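A table, a basket and a very long chat with Lieven Verhoeven

Posted Jul 31, 2022

I'd been meaning to get myself over to Fakomthorpe since spring, and when I finally did it rained the whole way and I arrived at Lieven Verhoeven's door looking like something pulled out of a pond. He gave me a towel and a coffee before he'd even asked my name, and then we sat down in his kitchen and talked for the best part of an afternoon.

If you haven't come across him, Lieven runs Banon, the small shop on the market street that sells baskets, bread boards, bowls and other plain things for the kitchen. He took it over 8 years ago from a couple called Bakker, who'd sold mostly lampshades. (There are still lampshades in the cellar. He offered me one. I said no and have regretted it ever since.)

I wanted to talk about laying a table, as that's what he teaches on his Thursday evenings above the shop, and I'm terrible at it. At my house everything goes down in the middle in whatever pan it was cooked in.

"There's nothing wrong with the pan," he told me. "I eat out of the pan on Mondays. But people come to me and they've bought 39 things for the table and they can't find anywhere to put the potatoes. So the first evening we take it all off. They hate it!"

All of it? I asked.

"All of it. Candles, runner, the little dish for the olive stones. Then we put back one thing, and we eat something, and we see if we miss the rest."

The one thing is nearly always a basket. He's got strong feelings about baskets – he says an oval one beats a round one on almost any family table, as you can reach across the short side without putting your sleeve in the butter. He likes them shallow too, with sides that slope outwards, so the bread leans and you can take a slice without digging about.

"A deep basket is for the market," he said. "On the table you want to see the bottom of it when you're nearly out. Then somebody gets up and cuts more."

And which wood, which colour, which table? I have an old pine thing that has gone rather orange, and I was hoping he'd be kind about it. He wasn't very. He prefers a matt top in a dull colour, greys and browns mainly, and he thinks a shiny table makes lunch look like a meeting.

"Put a reddish basket on orange pine and it vanishes. Put it on grey-brown, like wet sand, and it's warm all of a sudden. You don't need flowers then. You need a cucumber."

I laughed, but he meant it. Lieven's cucumbers are a bit of a legend on the Thursday course. He puts one out whole, on a plain plate, with a knife next to it once everyone's sitting down, and people cut their own. I asked whether guests find this odd.

"The first time, yes. Then they fight over the end piece."
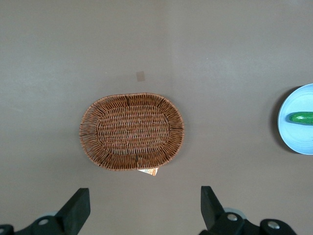 Oval basket, blue plate, cucumber. The bread comes later.

We got on to how baskets are made after that, and I should warn you that he doesn't stop once he's started. He turned one over on his knee and ran his thumb along the thicker ribs, which are the stakes everything else is woven round. When he's buying, he presses the base with his knuckles first, then goes round the border feeling for ends that poke out. The open bits in the sides don't bother him at all.

"Crumbs go through, of course they go through. You've got a cloth, you wipe the table. People ask me for a basket that keeps the crumbs in and I say that's a bowl."

Does he line his? Only for warm rolls, and then with an old tea towel. I also asked about washing, having ruined one in the sink myself last winter. He shut his eyes for a moment. A dry brush, he said, then a damp cloth if it really needs one, and leave it somewhere airy afterwards.

He sells more than 179 baskets in a good year, most of them in the run-up to Christmas, and he'd like to sell fewer to the same people. He told me about a customer who came back for a fifth one, and he sent her home with a pot of jam and told her to use the other four.

By then the rain had stopped and he wanted to show me the shop, so we walked down. It's tiny, with baskets hanging right up the stairs, and it smells like a hay barn. I bought an oval one (no surprise there) and he wrapped it in newspaper and wouldn't hear of a bag.

The Thursday evenings have a break now and start up again at the end of August, upstairs at Banon, with room for 8 people round the table. You book in the shop or by phone, and you bring your own bread.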